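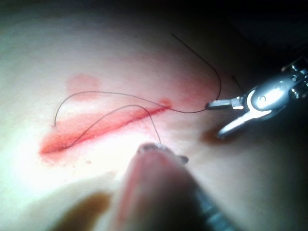
Lucian Oprea maintained in the last seminar that the force limit had worked exactly as written, and that the arm should therefore be cleared and the thread blamed. The log supports the first half of his remark. The second half does not follow from it, and the rest of this handout sets out why.

Handout: Loss of tension limit after pause and resume
Course notes, Greenberg teaching laboratory
Prepared by Annelore Thiele, 2021-05-24

Background

The stitching rig is used for running sutures in synthetic tissue pads. The arm is driven by a Cetasov controller. The tool, a powered needle holder, came with the Mondano project and is fitted to the arm through a six-axis force sensor. All work is on pads. The rig has no clinical use and none of what follows should be read as a statement about clinical machines.

A stitch is made up of four steps in the program: approach, drive, grasp and pull. Only the last one matters for this case. In the pull step the jaws are already closed on the thread and the arm moves away from the wound line until one of two things happens: the slack set for that stitch has been taken up, or the measured tension reaches the limit. The limit on this rig is 6 N. It is a working limit, chosen to protect the pad, and it sits well below the level at which the controller's own collision stop would act.

What happened

During a pull step the operator pressed Pause in order to look at the lie of the thread. The arm stopped and held position, with the thread taut. The operator then pressed Resume. The arm carried on pulling in the same direction. The thread cut through the edge of the wound line and came out of the pad. The operator pressed the emergency stop 1,353 ms after Resume. There was no injury. The pad was scrapped and the tool was taken off for inspection, which found no damage to the jaws or the pivot.

At no point in the log does the measured tension exceed the limit. This is the basis of the remark quoted at the start.

What the log shows

The force channel is sampled at 1,000 Hz and passed through a smoothing filter that delays it by 21 ms. Students often suspect the filter first. It can be ruled out quickly: the delay is short compared with the time between Resume and the emergency stop, and a delayed reading would still have shown the peak in the end. No peak appears.

The trace has a different feature which is easy to miss if the axis is scaled automatically. At Resume the measured tension drops to zero in a single sample. The arm has not moved at that point and the jaws have not opened. A taut thread does not go slack between one sample and the next with both of its ends held. The step in the trace is therefore a change in the measurement, and the tension in the thread stayed where it was.

Cause

The first instruction in the pull step is a zeroing command. Its purpose is reasonable. The tool is heavy compared with the forces of interest, and its weight is carried by the sensor, so the reading has to be corrected for the pose of the arm before a light pull can be measured. The author of the step assumed that the thread would always be slack when the step began. In normal running this was true.

Resume on this controller does not continue from the interrupted instruction. It restarts the interrupted step. The zeroing command ran again, this time with the thread under load, and the load was stored as part of the offset. From then on:

measured tension = true tension - tension present at Resume

The limit was compared with the measured value. The true tension could rise to the limit plus whatever had been held during the pause. In the worst case, with the pause pressed just before the limit was reached, the thread could carry up to twice the intended load before the program reacted.

The calculation assumes that the direction of pull does not change between Pause and Resume. Where it does change, the offset must be treated as a vector, and the error may be larger or smaller along the new direction. This is left for the exercise.

Why the second line of defence did not act

The controller's collision stop watches motor current. It does not use the force sensor and was not affected by the zeroing. It was also never meant to protect a pad. The pad gave way long before the current rose far enough to be noticed. A protective function set for a person or a fixture cannot be counted as cover for a fine process limit, and the original risk sheet for the rig did count it that way. The entry has been struck out.

The slack limit did not act either. The distance travelled in a pull step is counted from the start of the step. On restart the counter was cleared, so the arm was permitted the full distance a second time. This is the same error as the zeroing error in another variable: a reference value was taken again in a state where it was no longer valid.

On the wrist camera

It was suggested in discussion that the camera at the wrist could have caught the fault. A strongly lit pad can wash out to near white on one side and fall into deep shadow on the other, and fine black thread casts very little shadow to work from. A curved length of thread between the pad and the jaws is good evidence that the length in view is not tight. A straight length is weak evidence that it is, and gives no value for the load. The camera may be used as a check before zeroing. It should not be used as the limit.

Changes made

The zeroing command has been moved out of the pull step and into the approach step, where the jaws are empty. Weight is now corrected from a stored model of the tool as the pose changes.

Resume during a pull step is refused. The operator is offered two choices: release the tension by backing along the path just travelled, or end the stitch by hand. Backing off is done at reduced speed -- the thread may already be caught under the jaw edge.

The travel counter is kept through a pause and is cleared only when the jaws have opened.

A zeroing request is rejected if the force changes the stored offset by more than the weight model can explain. The message shown on the pendant is "Offset not accepted: load on tool".

Repeat test

The pause was repeated on the old program with the pad replaced by a spring balance, at the rig in the Bitar building. The balance read higher than the logged tension after every Resume, and the difference matched the load held during the pause. With the new program the pull step could not be resumed and the two readings stayed in agreement. The test was done in one pose only. It should be repeated with the tool tilted before the rig is used by the July group.

Comment on the original remark

Mr Oprea is right that the comparison in the program was carried out correctly. The comparison is only part of the function, however. A force limit consists of the sensor, the offset, the filter, the comparison and the stop, and it has failed if the true force passes the limit without a stop, whichever part is at fault. The thread held throughout and the jaws did not slip. Both facts made the damage to the pad worse.

Exercise

Using the force log from the laboratory folder, find the sample at which the offset changed. State the tension held at that moment and rebuild the true tension up to the emergency stop.

Repeat the calculation for a change of direction of a right angle at Resume. Say whether the program would have stopped the arm earlier or later, and show the working.

Go through the remaining steps of the stitch program and list every value that is set on entry to a step. For each, state what happens if the step is entered twice. Jaw position in the grasp step deserves particular care: the closing force there is also taken relative to a starting value, and that part of the code has not been changed.

Written answers go to A. Thiele, with plots on a fixed axis.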